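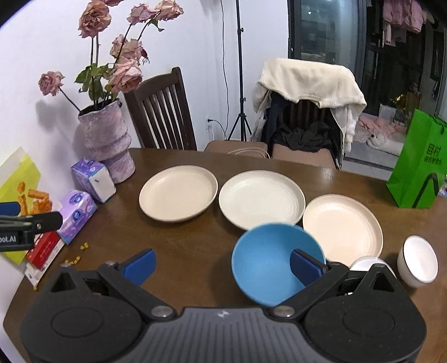
*Fig. 4. Dining table with plates and blue bowl.*

## 4. Arrival and First-Day Set-Up

Applies to all Drokard holiday apartments. Revised 8/24/21.

Complete 4.1 through 4.4 in order. Guests arriving after dark can leave 4.4 until the next morning.

### 4.1 Opening the key box

The key box is a Naylor push-button unit mounted to the left of the street door. Your four-digit code is in the booking confirmation and becomes active at 3 p.m. on the day of arrival.

1. Slide the rubber cover down.
2. Press the clear button once.
3. Enter the code. The digits can be entered in any order.
4. Pull the black lever toward you and lower the front plate.
5. Remove both keys and the gate fob.
6. Close the plate, press the clear button again, and slide the cover up.

**Note:** The round key is for the street door. The flat key is for the apartment. The flat key turns twice to the right to unlock.

**Caution:** Do not leave a key in the inside of the apartment door. The outside cylinder will not turn while a key is in it. A locksmith call is charged to the guest.

### 4.2 Power and water

1. Open the gray panel in the hallway.
2. Move the main switch (far left) to ON.
3. Check that the switch marked WATER HEATER is also ON.
4. Open the water valve under the sink by turning the handle in line with the pipe.
5. Run the cold tap until the flow is steady.
6. Allow 57 minutes for a full tank of hot water.

If the main switch trips, turn off the oven or the air conditioner before resetting it. The supply does not carry both at full load.

**Caution:** Do not turn on the water heater with the valve closed.

### 4.3 Air conditioning

The remote is in a bracket by the balcony door. The unit will not start while the balcony door is open.

1. Close the balcony door until the latch clicks.
2. Point the remote at the unit and press MODE until the snowflake symbol appears.
3. Set the temperature.
4. Wait three minutes. The fan starts before the cooling does.

**Note:** Apartments 263 and 362 have a second unit in the main bedroom with its own remote. The remotes are not interchangeable.

### 4.4 Pool and beach passes

Passes are issued at the Grikis desk, ground floor, from 9 a.m. to 1 p.m. Ask for Soledad Medina or Ulises Zapata.

1. Bring the booking confirmation and one photo ID per adult.
2. Sign the pass sheet.
3. Pay the deposit of 100 euros per apartment. Card only.
4. Keep the receipt. The deposit is refunded to the same card when all passes are returned.

Passes open the pool gate and the lower beach gate. The upper gate is exit only. From October through April the pool closes at 6 p.m.

A lost pass must be reported the same day so that it can be blocked. For checkout, including key return and trash, see Section 7.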